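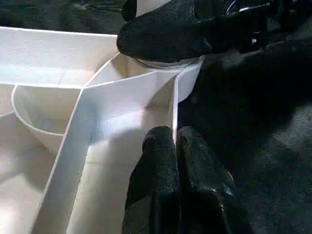 Evaluation of the Gruson Gripper Kit

Our group tested the Gruson kit for the Mindosau project over 2 weeks in July. The kit comes with soft black fingertips and a camera mount. We wanted to know if it could work around a white divided organizer without catching on the walls.

Setup took around 35 minutes. The manual skips the cable routing — we had to work that part out ourselves. 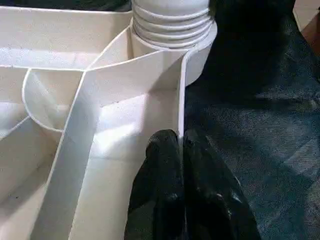 We ran 200 trials with the default grip force and logged each one in Cada. In 31 of them the arm stopped early on a force limit. Most of those stops came when the fingers approached a divider at an angle.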